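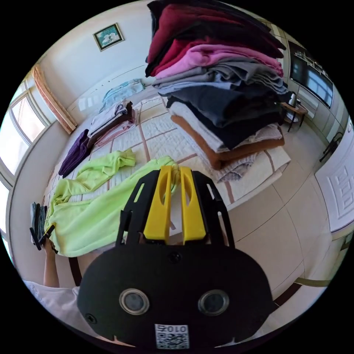 Grenley scoreboard app drops the away score after a try. The home side updates fine, but when the away team scores, the tablet shows the new total and the big board at the ground stays on the old one. It clears up if the board is restarted. A second fault, probably connected: the away color. Vustine play in bright lime green, close to the garment on the bed with the white quilted cover, and the board shows them in gray.

Last updated: November 14, 2023

Opened by: Malte Janssen
Assigned to: Zoriana Harasym
Status: workaround in place

Step 1. Check the link
Tablet and board were on the same network. Moved the tablet to the far touchline, almost 200 feet away, and entered a home try. The board changed right away. Entered an away try from the same spot and the board did nothing. Range ruled out.

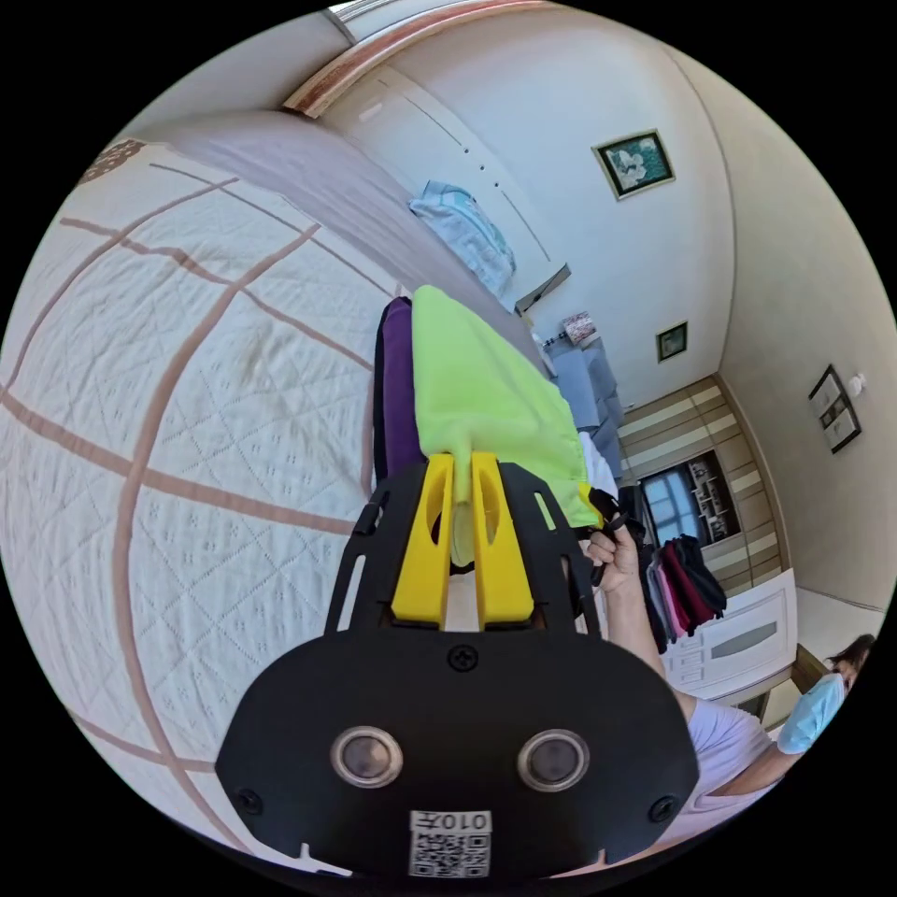 Step 2. Check the team files
Opened the Vustine file. The color field had been filled in by hand as "lime green". The board only takes colors from its own list. Lysenko and Prileditz both use list colors and both scored normally in a test match, conversions included.

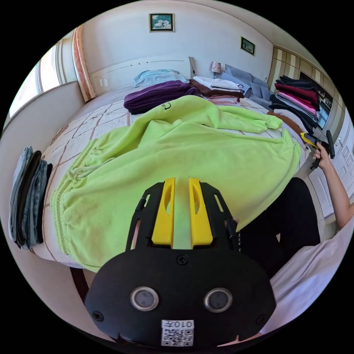 Lime-green hooded sweatshirt with small black smiley logo

Step 3. Change the color
Picked "bright green" from the list, saved, and sent the file to the board again. The first attempt failed with error 4, meaning the board was still in match mode. Ended the match, sent it again, no error. The color came up correctly.

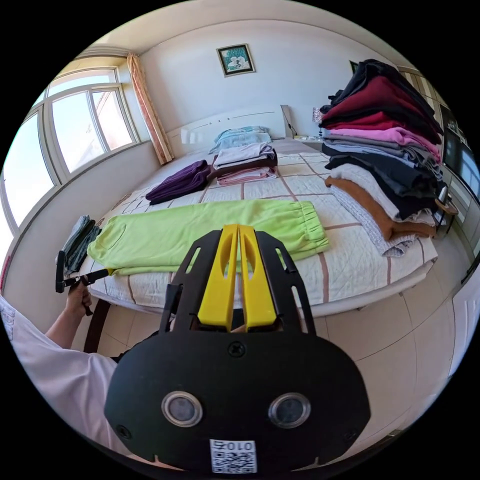

After that I entered three away tries and two penalties, and every one reached the board. I then put the typed color back in and the fault returned on the first try. The app should refuse a color it can't send. Reported to the developer, no reply yet.

Workaround: use list colors only, and end the match before sending team files.

Comments

Ettore Ferri: Same fault here with the under-16s. Changing the color fixed it.

Tymofii Holovko: Does this affect the match clock? Ours stopped at halftime.

Zoriana Harasym: No, the clock is separate. Please open a new ticket.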